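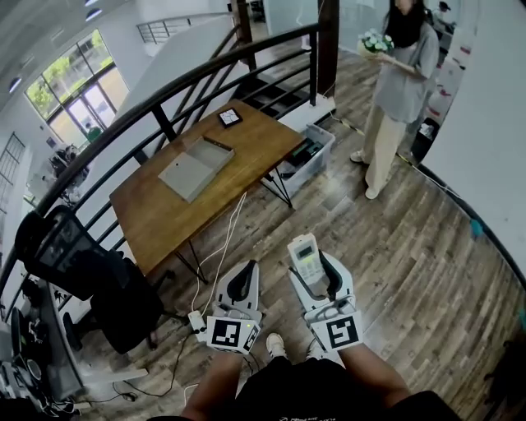
A white remote with a small gray window, near a wooden table

Developer: Jekeck
Vultavus is a five-reel slot with 18 fixed lines and a high volatility rating, and it plays much like the studio's last two releases. Wins pay left to right from the first reel. The theme is a volcano, the low symbols are card ranks cut in stone, and the music is a slow drum loop that I switched off after a few minutes.

The base game is thin. Wilds land on the middle three reels only and carry no multiplier of their own. I played 361 spins at the lowest stake on a Saturday and saw the bonus twice, with a gap of 118 spins between the first and the second. The first paid 43 times my bet. The second paid less than ten.

Free spins are where the game picks up. Three scatters give you eight spins, and every wild that lands stays in place until the round ends. There is no gamble option and no way to choose between modes, which Jekeck offered in Breathnach and should have kept.

There is a bonus buy, but it is priced high for a round that can end with two wilds on the screen. I would leave it alone.

On a phone the game runs fine in portrait, though the paytable text is small. Autoplay has a loss limit - set it before you start.

Players who liked Bivent will find the same pace with a better feature. If you want steady small wins, look elsewhere.

Rating: 6 out of 10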